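Folding shirts before the move, a small thread. I move from Andirby to Praltham in August and I want to bring everything in one wardrobe's worth of boxes.

1/ First rule for me: a white table, nothing soft under the shirt. On the bed the cloth sinks and every fold comes out crooked. 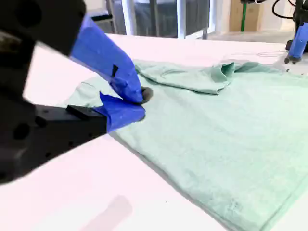 2/ T-shirts are harder than people think. A thin knit does not want to stay where you put it. You make one nice fold, you let go, and the corner comes up again like it has its own opinion.

3/ My way: front side down, smooth from the middle to the sides with a flat hand. Then one side in, sleeve back, other side in, sleeve back. Then from the hem up, in thirds.

4/ Take only a small piece of cloth when you lift. If you grab a big handful you get a thick ridge in the middle and you must start again. I started again many times this weekend.

5/ Pale colors are my favorite for this work – mint green, light gray, cream. I see the wrinkles early. With black shirts I discover them only when I wear them.

6/ Somebody asked if I iron first. No. I fold the same day the laundry is dry, and my hands do enough. Shirts for the office are another story, they go on hangers.

7/ For the boxes I compared two shops. Bramov wanted 2,630 for a set of 9 with lids. Kivi has a plain one for 206 each, so 1,854 for the same number. I took Kivi. The lids at Bramov were nicer, I admit it.

8/ In the box I stand the shirts on their edge, like books. Then I can pull one out and the others stay more or less folded. Do not fill it too tight or the first one comes out with two friends.

9/ One thing I still do badly is long sleeves. They always make a lump near the collar. If you have a good method, please write it under this post, with simple steps if possible.

10/ Sun 12 June and the T-shirts are finished. Next are the sweaters, and after that the drawer with socks – I am not looking forward to the socks.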